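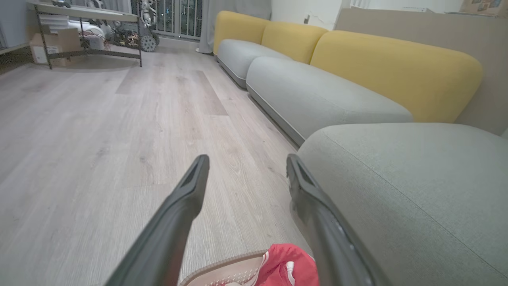 Linum is looking for a part-time household helper (and a few families willing to try us out)

Hello, and thank you for stopping by! We are Linum, a small home-help service that looks after the everyday side of family life: washing, folding, tidying, a bit of light cooking, and now and then a cup of tea with somebody who has had a long week. We started with one family and one borrowed ironing board, and we have grown slowly ever since, mostly by neighbors telling other neighbors.

We would love to find one more person to join us. The work is 7 hours a week to begin with, spread over two mornings, and there is a good chance of more as the new year gets going. You would visit the same homes each time, so you get to know the people, the dog, and which cupboard the clean towels live in.

You don't need any certificates. What we hope for is someone patient and tidy who likes being around children and older people, and who won't mind if the kitchen is noisy. If you have raised a family, looked after a parent, or worked in a hotel or a laundry, please do tell us, that all counts with us. You should be able to climb stairs and carry a full load of washing. A driver's license is handy but we can work around it.

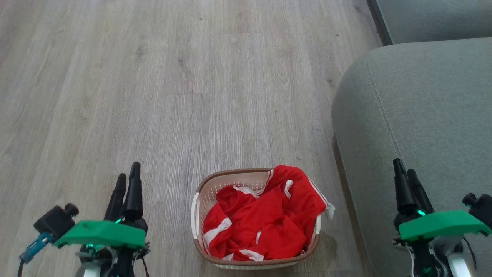
Your first two visits are made together with Liesl Rüegg, who has been with us from the start and will show you how each family likes things done (some want shirts on hangers, some want everything in piles by person, and one household is very particular about socks). Those visits are paid the same as any other. After that you have your own homes, and Liesl is only a phone call away.

Pay is $490 a month for the starting hours, plus bus fare. We also close for a week in September, and that week is paid.

For families: we have room for two new households on our trial plan. You get four visits for $112, and at the end we sit down with you and ask what you liked and what drove you up the wall. We really do want to hear it, and you are under no obligation to carry on afterward.

To apply for the job or the trial, please write a letter or an email to Jin-sol Sun at the Linum office. A page is plenty. Tell us a little about yourself, which mornings suit you, and the best time to call. Please get in touch by 1 November 2020. Jin-sol answers every message herself, though it may take her a few days, so do bear with us!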